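Clollarmont Residents' Newsletter
December

The quiet hour that isn't

Most of you will have had the leaflet by now. It is green, it folds in three, and it tells us that from the new year Clollarmont will have a "managed sound environment." I have read it four times. I still can't tell you what will be managed, or by whom, or what we do when the managing doesn't work.

The short version, for those who used theirs to start the stove: the city has agreed to a trial of noise monitors along Bevan Street and the two blocks behind it. The monitors come from a firm called Mevero. They go up on lamp posts, they listen all day and all night, and when the sound goes over a set level for long enough they send a note to an office downtown. The trial runs 12 months. The leaflet says it will "give residents back their quiet hours."

I live above the old shoe repair place on Bevan Street and I would like my quiet hours back as much as anyone. I lost most of them two summers ago, when the delivery trucks began using our end as a turning spot. So I went to the evening session at the library hall hoping to be won over. I came home with a free pen and more questions than I took with me.

The figure everybody was shown is 2,914. That is how many noise complaints the city says came in from our part of town over the past year, and it was on the first slide in very large type. It sounds like a neighborhood at the end of its rope. But I asked whether that was 2,914 separate complaints or 2,914 calls, and the young man with the clicker said he would have to check. I asked whether the same party could be counted more than once if six of us phoned about it. He would have to check that too. Heike Hollmann, who was sitting in front of me, asked how many of them had led to anything at all, even a knock on a door. That one he wrote down on his hand, which I don't find encouraging.

I'm not saying the number is wrong. I'm saying a number that can't survive three polite questions shouldn't be the first slide.

Then there is the matter of what the monitors can and can't do. A meter on a lamp post measures how loud it is at the lamp post. It does not measure how loud it is in Heike's back bedroom, which faces the compressor behind the Pendero bakery. That compressor is not very loud. You could stand next to it and hold a normal conversation. But it hums on one low note from four in the morning, every morning, and it comes through the wall and up the bed frame. Heike has moved her bed twice. Under the trial rules her compressor will never trip anything, while a motorcycle that goes by once at noon just might.

I put this to the Mevero people and was told that low hums were "on the road map." I've been hearing about things on road maps for most of my adult life, and few of them ever turned up.

Araceli Chávez, who did building acoustics for years before she retired to the corner unit, was kinder about it than I was. She told me afterward that the meters are probably decent ones and that measuring is better than guessing. Her worry is the averaging. If you take all the sound in an hour and boil it down to one value, a dog that barks hard for two minutes and then stops can vanish into the rest. You were woken up all the same. She would like to see the peaks reported next to the averages, and the night hours kept separate from the day. She also wants the raw readings put where any of us can look at them. At the session we were promised a "dashboard." She asked whether a dashboard meant the readings or a picture of a dial, and there was some laughter, though I noticed no reply.

I should be fair and give the other side, and Euan Tennant has been after me to do it. Euan runs the Saturday-style market crowd through his café all week long now, and he thinks people like me would complain about a cure for the common cold. His view is that we have had years of shouting at each other with no facts on the table. He was accused of running his music late on a night when the café was shut and dark. If a meter had been up, he says, it would have cleared him. I can't argue with that. Where I part ways with him is on what follows. A meter would have shown that there was noise on the street. It would not have shown whose it was, and I suspect the neighbor who blamed him would have blamed him still, with a chart in her hand.

And who gets the note when a monitor trips? The leaflet says "the relevant team." I called the number on the back to ask which team that was. The first person thought it might be streets. Streets thought it was permits. Permits has one officer for night work in the whole district and she goes home at 11. So at half past midnight, when the bottles are going into the recycling behind the bar, the monitor will faithfully write to an empty desk.

The cost is another thing. We were told the trial is "at no cost to residents," a phrase I have learned to read slowly. Somebody pays for poles, power and the office downtown, and if the trial is kept on after its year, there will be a yearly fee. Junaid Khokhar asked what the fee would be and was told it depended on the outcome of the trial. He asked what outcome would lead them to recommend that the city not go ahead. There was quite a long pause, long enough for someone to get up and open a window.

Junaid has a simpler idea, and I've come around to it. Take a fraction of the money and spend it on dull things. Rubber feet and a proper box for the Pendero compressor. A sign and a raised curb so the trucks can't swing round at our end. Lids that close softly on the glass bins, which other towns have had for years. Door closers for the rear exit of the laundromat – you all know the one. Then wait a season and ask people if they're sleeping. It isn't clever, and there'd be no slide with large type on it, but I'd bet my free pen on it beating the lamp posts.

He has already got a quote for the bin lids. It came to less than I expected, and the supplier will let us try two before we order. The bakery, to its credit, has said it will look at the compressor if someone sends them a drawing of what is wanted. Araceli has offered to make the drawing. I don't know why it took a green leaflet to get this conversation going, but I'll take it.

I'd also like to say a word about the survey. Alina Olteanu sent out her own, on paper, to 200 addresses on Bevan Street and behind. It has four questions. What noise bothers you most, what time, how often, and have you told anyone. She has had a good stack back already and has not finished going through them, so I won't run ahead of her. I have seen the first few over her shoulder, and traffic isn't winning. People write about doors. They write about a beeping reverse alarm before sunrise and about chairs being dragged over a tile floor upstairs. One person wrote only the word "geese."
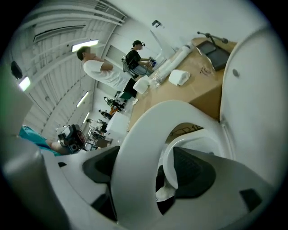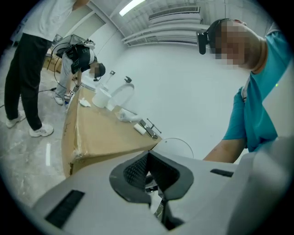 None of those would be caught by a meter on a lamp post, except possibly the geese. If Alina's forms keep going the way they started, we will have a street that is bothered mainly by small, close, repeated sounds, and a trial built to catch big ones passing by. I may have this wrong. The rest of the forms may be nothing but motorcycles, and then I'll say so in this newsletter and buy Euan a coffee at his own counter.

Until then, some practical points. If you have one of Alina's forms at home and haven't filled it in, please do, even if your answer is that nothing bothers you. Those matter as much as the angry ones, and they're always the ones that don't come back. You can push it through her door or leave it in the box by the library desk. If you didn't get a form and think you should have, leave your address in the same box.

If you want to write to the city about the trial, keep it short and ask for three things: the readings in full, the name of the team that gets the alerts, and the yearly fee. I've asked for all of them in writing. So far I have had one automatic reply, thanking me for my interest in quieter living.

And if you're on the compressor side, Heike is keeping a diary of when the hum starts and stops, and would be glad of a second one from another building to set beside it. A kitchen clock and a scrap of paper will do.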